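Week 7 notes: teaching by hand, teaching by remote

Okay, so last week we finished up with planners, and a few of you asked me after class why anybody bothers with the other way, where a person just shows the robot what to do. Fair question! These notes cover what I said in lecture plus a couple of things I ran out of time for. Bring them to lab, because I'm going to assume you've read the part about recording.

Two ways to show a robot something

The first way is the one everybody likes right away. You switch the arm into its floppy mode (gravity compensation, if you want the proper name), you grab it near the wrist, and you move it through the job with your own hands. The arm logs its joint angles the whole time. This is kinesthetic teaching, and in the old papers you'll also see it called lead-through. You feel contact directly. If a part jams, your hand knows before your eyes do.

The second way is teleoperation. You stay off the arm completely and drive it from somewhere else – a joystick, a VR controller, or a smaller copy of the arm that you move while the big one follows. In our lab that's the leader arm on the Katia bench, and it's what you'll be using for Assignment 3. It feels strange for the first half hour. Your hand is in one place, the gripper is in another, and you'll overshoot everything. Stick with it.

So why would we use the strange one? Mostly cameras. When I hand-guide an arm, my forearm, my sleeve and half of my head end up in the pictures. A policy trained on those pictures learns from a world with a person in it, and then at run time the person is gone and it gets confused. With teleop, what the cameras record looks a lot like what they'll see later. The other thing is the gripper command. When you hand-guide, the jaws need a separate button or pedal, and people press it late. On a leader arm the squeeze is part of the same motion.

What you give up is touch. Our leader arm has no force feedback at all, so you're judging contact by eye. Keep that in mind when you pick a task, and please don't pick pushing a tight connector home as your very first one. (Somebody does every year. Hi.)

What goes in a demonstration

One demonstration, or one episode, is a single run from the start pose to the finish. We record at 30 frames per second. Each time step stores:

the joint positions of the follower arm
the joint positions of the leader arm, which we treat as the action
the gripper opening, measured and commanded
one picture from each camera
a time stamp

A lot of people mix up the second and the first. The follower always lags the leader a little, and when it's pressing against something the two can be quite far apart. That gap carries information. If you train on where the follower ended up, the policy learns to aim for the surface and stop, and then it never pushes. Train on the leader.

Check your time stamps too. I once lost most of an August to a data set where the wrist camera ran a few steps behind the joints. Every single episode looked fine when I played it back by itself. The policy closed the gripper early, every time, and I blamed the network, the learning rate and the light in the room before I looked at the clock.

How many, and how good?

For the small-parts set in the course folder (the one named Birnura) we kept 1,923 episodes out of 2,000 recorded. The rest got thrown out for dropped frames or a bad start pose. You won't need anything close to that for the assignment. I'm asking for 30 clean ones per team.

Clean doesn't mean identical. Move the parts between runs. Turn them. Come in from a slightly different angle now and then. If all your demos start with the part in one spot, the policy will go to that spot whether or not there's a part in it, and I promise you'll see this in somebody's demo video. On the other hand, keep your strategy the same. If half the team grabs a ring by its rim and the other half goes for the tab, the policy can split the difference and grab air.

Pausing is the other classic. You stop to think, the arm hangs there for two seconds, and now you've got a stack of frames that all say "do nothing." Rehearse the move a few times with recording off, then go.

The wrist view

Most of what makes grasping work comes from the camera at the wrist. It travels with the fingers, so the relation between fingertips and part is right there in the picture, wherever the arm happens to be on the table.
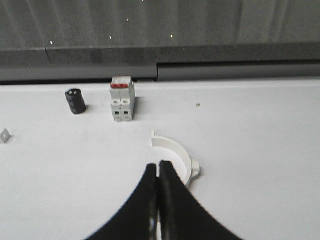
Fig. 1. Wrist view: fingertips at the white half ring, breaker and black cylinder farther back.

Two things I want you to notice. The tips overlap the lower part of the ring in the picture, and from one still you can't tell how much space there is between them in depth. An overhead or side camera helps with that, so don't unplug it to save disk space. Also, white plastic on a white table is hard! The rim of that ring shows up mostly as soft gray shading, while the red strip on the breaker jumps right out. If your task uses pale parts, look at your own images at the size the network gets them (we shrink them a lot) and ask yourself if you could find the edge.

Before lab

Read the Lindqvist chapter in the course pack, the first half only. The second half is about reward learning and we'll get to it later. Skim the Weritz handout on leader arm calibration, and do the calibration every time you sit down, even if the team before you swears they just did it.

Pick your task as a team and write it down in one sentence, including where the part starts and what counts as done. "Pick up the ring" isn't enough. How high? Held for how long? Send me the sentence before you record anything and I'll tell you if it sounds too hard. Lab opens at 2 p.m., and the Katia bench sign-up sheet is on the door.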